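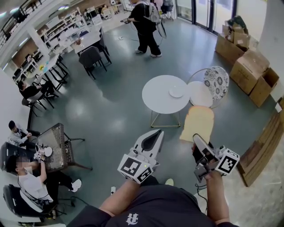

Kastine (TV series)

Kastine is a half-hour comedy-drama about a family that runs a failing dinner theater in a lakeside town. It ran for two seasons, and I've watched the whole thing more times than I'd like to admit, so I volunteered to write up the entry for this wiki. I've tried to keep my opinions in check (mostly).

Premise

Serena Donati plays Marta Lombardi, a stage actress who comes home after 86 performances of a play she hated. Her father Aldo, played by Gualtiero Bassi, owns the Kastine, a theater with 200 seats and hardly anyone sitting in them. He wants to put on the same murder mystery he's been doing since Marta was a kid. She wants to do anything else! Most of the first season is the two of them fighting over that one play, and I could happily have watched another year of it.

Production

The show was created by Cadi Ifans, who had written for the stage and had never worked in television before. She wrote the pilot as a one-act play called Orano, named for the town, and it was read in front of a small audience before a production company, Vulent, picked it up. Bassi did that first reading and stayed on. Donati came in later, after the original Marta left for a film.

The theater interior was a set, but the lobby was a real one, in a former movie house. If you look closely the carpet changes between the lobby and the auditorium - I only caught it on my third time through, and now I can't stop seeing it.

Rosario Leone directed all of the first season and the second season finale. He liked long takes, and the dinner service in episode four plays out in just two shots. The music is by Idalina Bragança, mostly piano and clarinet, with that wobbly little theme everybody hums afterward.

Cast and characters

Serena Donati as Marta Lombardi, the daughter
Gualtiero Bassi as Aldo Lombardi, the owner and the self-appointed leading man
Cadi Ifans as Bridget, the stage manager (she wrote herself a small part and then kept making it bigger, and I'm glad she did)

Reception

The first season found a small, loyal crowd. Reviewers were kind to Bassi in particular, and his speech to an empty house in the sixth episode is the clip people usually send to friends when they're trying to get them to watch. The second season got a cooler welcome. A lot of viewers didn't care for the storyline where Marta goes off to do a commercial, and I'll say it drags a bit in the middle, though the finale pulls things back together nicely.

Fans mailed in around 1,000 letters asking for a third season after the cancellation was announced in March. It didn't happen. Ifans later went back to the stage and put on a full-length version of Orano, with Bassi as Aldo again and a new ending in which the murder mystery finally closes.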